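Can a machine clear up after breakfast yet?

November 30, 2019

I have been a bit obsessed with chore robots since August, when a friend sent me a link to Ullent, a free simulator where you drop a virtual helper into a virtual home and see how it gets on. I've spent far too many evenings on it (my own dishes have suffered) and I think I finally have an answer to the question everybody asks me: so when can I buy one?

Not soon. But wow, it is getting interesting!

The part I love is how quickly it changes the way you look at a kitchen. You and I walk in, see the groceries, see the bread, and start putting things where they go. A program has to work out that a head of lettuce goes in the fridge and a spray bottle really doesn't, even when both are sitting on the same counter. Then it has to get hold of the lettuce without crushing it, and that's a whole other evening gone. 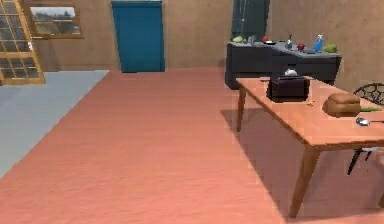
One of the kitchens waiting to be tidied, with the toaster and bread still out on the table.

I set up a simple job in a room like this one: food off the counter and into cold storage, bread put away, spoon to the sink, crumbs wiped up. I ran it 70 times with the stock planner, which is called Clirkus. It finished the whole list 17 times. That sounds terrible, and I was jumping up and down! The version I tried in August managed 8 out of the same 70, and most of those were slow enough that I could make tea and drink it.

Apples are easy now. Bottles are mostly fine as long as they stay upright. Spoons are awful – they are thin and shiny, they lie flat, and the gripper likes to push them along the table until they drop off the far side. Crumbs are worse. Wiping needs steady pressure over the whole patch, and Clirkus tends to give up early and report that it's done. I know a few people like that.

And of course a simulator is kind to you. Friction is tidy, the light never changes, and there's no cat. The folks at Firnard run the same sort of planner on a real arm in a packing shop, and their write-up says boxes and jars go well but anything soft still gets handed to a person. I believe it. A loaf in a bag is a different animal from a loaf on a screen.

Next up I want to try the Saengthong add-on, which comes with 400 extra household objects, including dish towels. Folding! I'll post the numbers when I have them, good or bad – and if you've had any luck with spoons, please leave me a comment.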